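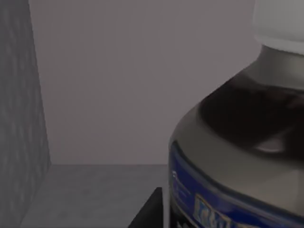

Where should bottles stand on a worktop if a robot arm has to fetch them?

Leave a hand's width of clear space on at least one side, and keep the tall ones away from walls and the sides of cupboards. That was the plainest result of the Skoltari kitchen trials, and it suits people with stiff hands just as well.

The method

Paraskevi Politis and her group at Plovness built kitchen worktops in simulation, stocked them with everyday groceries and small appliances, and had an arm try to pick up one named item at a time. They ran 3,000 attempts. In 2,000 of them the items were placed at random. In the rest they were set out by a simple spacing rule.

An attempt counted only if the right item was lifted and nothing else was knocked over. Of the failures in the random layouts, 583 were put down to crowding — the arm could see the item but had no clear way in.

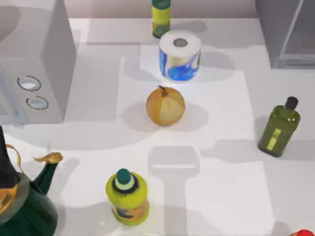 Worktop from overhead, with an onion near the middle and bottles on either side of it.

What to copy at home

Stand tall bottles where you can reach them without passing over something shorter. A kettle spout or handle counts as an obstacle, so turn it towards the wall.

Don't let a paper roll touch a bottle. In the trials, pairs that overlapped when seen from above were the hardest to separate.

Round things such as onions do better in a shallow dish. Loose ones rolled when the fingers closed unevenly.

Turn labels to the front. The software mixed up bottles of similar colour more often when little of the label showed. Oil and washing-up liquid are worth keeping well apart in any case.

Watch the shadows. Strong light from overhead throws dark shapes across a pale worktop, and the first version of the software sometimes took their edges for objects. A softer lamp cured most of it.

What the trials don't show

All of this was done in simulation. Wet bottles, sticky caps and half-empty containers were left out. The group plans to repeat the spacing test on a real arm, the Wernex, in December, and I'll add the results to this page.

Last updated Wednesday, October 19, 2022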